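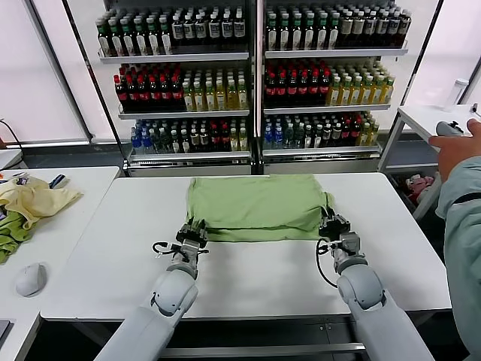
Figure 2. Two robotic arms at a folded light-green cloth on a white table.

4.2 Housing repair after the storm

Door-to-door survey, May, two districts: Draner and Brorkeck. 500 households approached, 201 answered in full. Of those, 147 still had roof damage. Draner worse off, mostly older houses, few owners with clear title. No title, no repair grant in most cases (see Whiteley's notes on the Pacheco ward, same problem). City council set a cap of 2000 dollars per home, which residents said covered materials but not labor. Renters got nothing direct. Church groups filled part of teh gap, esp. in Brorkeck, where the Hiltine relief fund had an office open until 6 p.m. Response rate low in the hill streets, so read the Draner numbers with care. Income not asked. We come back to the title question in section 5.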